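# Chapter 7: Small Parts, Two Arms

Before you read this chapter, find the list of terms on the last page and mark the ones you already know. You will need *gripper*, *wrist*, *fixture*, *insertion* and *cycle* right away. The others are explained as they come up.

Most of the machines in the earlier chapters did one job from a fixed position. A palletizer picks up a carton and sets it down. A welding arm follows the same seam all day. This chapter is about work that is harder to pin down: handling parts small enough to lose in a shirt pocket, which have to go into a slot that is only a little bigger than they are.

We start with a visit. Each May the Simodari training center opens its workshop to students from the two-year programs at Girna and Kawaguchi. Groups are kept to 26 so that everyone can get near the tables. The demonstration runs 60 minutes, and the second half is given over to questions. The task on the two-arm bench is automotive fuses.

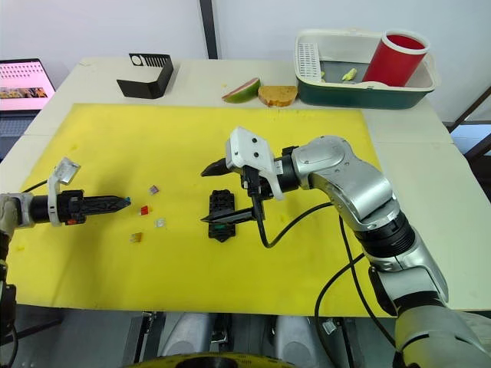 ## 7.1 What the Visitors Came to See

A blade fuse is a cheap part. A person at a car repair shop pulls one with a plastic puller or with two fingers and pushes in the new one without thinking much about it. For a robot, the same job breaks down into a string of smaller ones:

- find the fuse and tell which color it is
- come at it from a direction that leaves room for both fingers
- close hard enough to hold and lightly enough not to crack the plastic
- line up the blades with the slot
- push, and know when to stop pushing

The color matters because it stands for the current rating. Put the wrong fuse in a slot and the circuit may be left without proper protection. Students often assume that finding the color is the hard part. Cameras have been good at that for years. The trouble is more often in the last two steps, where the gripper itself may block the view of the thing it is holding.

The bench has a yellow mat on a white table. Translucent parts are difficult for a camera on any surface, and a plain background at least takes away one source of confusion. The other items along the back of the table belong to different tasks and are left in place between runs. A real workplace has things in it that are not part of the job, and a robot that can work only at a cleared table is of limited use.

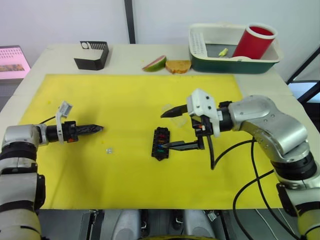 With two arms there is also the matter of sharing space. Each arm can reach part of the area the other one uses, so the program has to keep track of both. The simplest rule is to let one arm move while the other waits in a safe position. It is slow, and it is where most beginners should start. Later rules let both arms move at once as long as the planned paths stay a set distance apart.

Cables are part of this too. A cable that runs down from a wrist needs enough slack for the full turn of the joint, and slack can catch on a part or on the edge of a table. When you plan a motion on paper, draw the cable. Students who skip this step usually have to go back to it during Lab 7B.

Visitors at Simodari are given a short worksheet before they reach the bench. It asks them to watch one complete cycle without writing anything, and then to write down every point at which the gripper changed speed. Try this with any machine you get to visit. A change of speed normally marks a place where the programmer expected contact, or was unsure of it.

## 7.2 Grip and Pull

Taking a fuse out is a better first exercise than putting one in. The fuse is already lined up, and the socket guides it for most of the way. What you have to control is the direction of the pull. If the gripper moves even slightly to one side, the blades bind against the contacts and the force climbs. Figure 7.3 shows a grip on the purple fuse, which stands a little higher than the red one next to it.

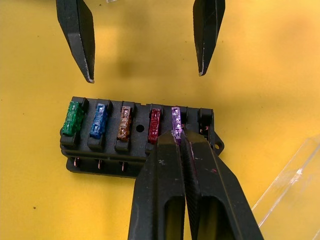 **Puker Technical College · Department of Automation and Machine Technology**

Sections 7.2 through 7.5 are taught in the department's workshop. Bring safety glasses and your lab book. Each pair of students works through the extraction exercise on a practice block before moving on to insertion, and the log sheet for the term has room for 400 attempts. Record the failed ones as well, with the slot position and the fuse color.

Begin by measuring the width of the fuse body at the top, where the fingers will close. Write this down in millimeters. Next, measure the space between the walls on either side of the slot, and compare it with the thickness of your gripper fingers at the tip.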